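Flumlow Reading Garden Opens for a Second Season With Longer Hours and More Seats

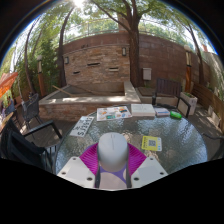
A glass-topped table on the patio, with a brochure and a thick white book.

The Flumlow Reading Garden will open its gates again this April, and its second season is the biggest yet. The outdoor reading program, run by the Brestard Library Association, now has seating for 68 people, evening hours until 6 p.m. and a swap shelf that grew all winter long.

The garden started last year as a trial in the courtyard behind the old Calvo print shop. Neighbors came with lunch, with toddlers, with library books long overdue – and they kept coming. By the end of the summer the swap shelf had spilled over into the hallway.

"We thought we'd get a few regulars and a lot of quiet afternoons," said Carol Cropper, director of the Brestard Library Association. "Instead people were asking if they could help us open earlier. I'm so happy we can finally say yes!"

New this season is a story hour in Spanish and English, led by local author Iara Quiroga. Each session pairs a picture book with a short walk through the herb beds, and children can take home a seedling. Quiroga will also host a writing table for teens, who are invited to bring anything they are working on, finished or not.

Landscape designer Damián Ledesma has added three shade sails along the south wall and replanted the beds with lavender, sage and native grasses. The gravel path from Britico Street has been leveled to make it easier for wheelchairs and strollers.

"The south wall gets fierce light after lunch," Ledesma said. "Last July everyone was dragging their chairs toward the one tree. Now you can stay put and get to the end of your chapter."

The swap shelf holds more than 2,000 titles, from cookbooks to mysteries to a very popular run of old travel guides. Visitors may take a book without leaving one. Donations in good condition are welcome at the front desk of the Brestard library during normal hours.

Admission is free and no sign-up is needed, except for story hour, where space is limited. Families can reserve a spot at the library desk or by phone. In case of rain, story hour moves to the library's upstairs room.

Media contact: Abelardo Gaete, Brestard Library Association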